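3. Program setting and data

3.1 The subsidy and its eligibility rules

The Rivunel Training Allowance is a regional wage-replacement benefit paid to parents who enrol in a recognized trades or technical certificate. It was designed to remove the main financial barrier to mid-career retraining, the loss of earnings during the in-class portion of a program. It does not cover child care directly. A parent who receives the allowance remains eligible for the ordinary child care fee subsidy, but the two benefits are assessed separately, by different offices, against different definitions of income.

This separation matters for what follows. Under the fee subsidy rules, the allowance is treated as earned income in the month in which it is received. Under the allowance rules, a fee subsidy is treated as a reduction in need. A parent who takes up both can therefore see one benefit reduced on account of the other, and the size of the reduction depends on the order in which the two applications are processed. Vasseur's earlier working paper on the Dirora district described this as a sequencing penalty, and we keep the term.

Three further rules shape the choices of parents in our sample. First, fee subsidies are paid only for licensed spaces. Second, a space must be held for a minimum of 16 hours per week to qualify, which excludes most part-time and evening arrangements. Third, a parent who withdraws from training before the assessment period ends must repay the allowance for the current month but not for earlier months. The third rule was introduced in November, before the intake studied here, and applied to every parent in the sample.

3.2 Training providers

Two providers delivered almost all of the certificates funded under the allowance. The Lazarević Institute offers classroom and workshop programs in electronics, computer servicing and building maintenance. Nerard College offers office administration, bookkeeping and early childhood assistance. The two differ in their timetables in ways that bear on child care demand. Nerard classes run within the hours of most licensed centres. Lazarević workshops are scheduled in longer blocks, and the last block of the day ends after the closing time of every licensed centre in the Dirora district.

The difference in timetable reflects the equipment used. Workshop benches are shared between cohorts and a unit of bench work, such as the removal and refitting of components in a desktop computer, is assessed in one sitting. Staff at the institute told us that the blocks could be shortened only by adding a second workshop, for which no capital funding was available during the study period.
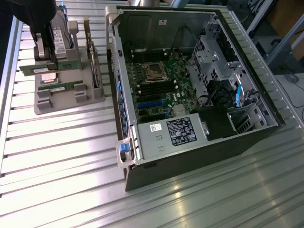
Figure 2. Open desktop tower computer on a slotted aluminum work table. The case is on its side, with the side panel removed and the CPU socket empty.

3.3 Sample construction

The analysis draws on the administrative records of the allowance office, matched to fee subsidy records by a hashed identifier. We began with all parents who were approved for the allowance, had at least one child under school age at the time of approval, and lived in a municipality served by both providers. This gave 543 approved applicants. We then removed applicants who never enrolled, those whose fee subsidy file could not be matched, and those who moved out of the region before the first assessment. The final sample contains 400 parents.

Records were extracted on February 15, 2024. Later corrections to the fee subsidy file, including retroactive payments made on appeal, are not reflected in our data. Successful appeals raise the subsidy actually received, so the omission would tend to overstate the sequencing penalty. We return to this point in Section 5.

Household composition is recorded at application and is not updated unless the parent reports a change. We treat it as fixed. Informal care – by a grandparent, a neighbour or an older sibling – does not appear in either file. To obtain some information on it, we interviewed a subsample of almost 100 parents by telephone, using a short schedule with both closed and open items. Interviews were held in the parent's preferred language. The subsample was stratified by provider and by whether the parent was the only adult in the household.

3.4 Measures

The main outcome is completion of the certificate within the funded period, coded as a binary variable. A secondary outcome is continuity of care, defined as the share of funded weeks during which the same licensed space was held for the youngest child. A change of room within one centre is not counted as a break. A change of centre is, even where both centres share an operator.

The main explanatory variable is the mismatch between class hours and licensed care hours. For each parent we compare the published timetable of the certificate with the licensed hours of the centre holding the child's space, and add up the weekly class hours that fall outside them. Travel time is excluded from the base measure. An alternative measure adds an allowance for travel between centre and campus, calculated from transit schedules. The two measures are highly correlated and we report the base measure unless otherwise noted.

Controls are the parent's age, prior level of schooling, number of children in the household, single-adult status, and municipality. We also include an indicator for the order in which the two benefits were approved, which identifies the sequencing penalty separately from the timetable effect.

3.5 Limits of the design

Parents were not assigned to providers, and a parent who expects difficulty arranging late care may avoid the longer workshop blocks altogether. Estimates based on enrolled parents will then understate the effect of mismatch on the wider population of eligible parents. The interview data offer a partial check. Respondents were asked whether they had considered another certificate before applying, and if so, why it was set aside.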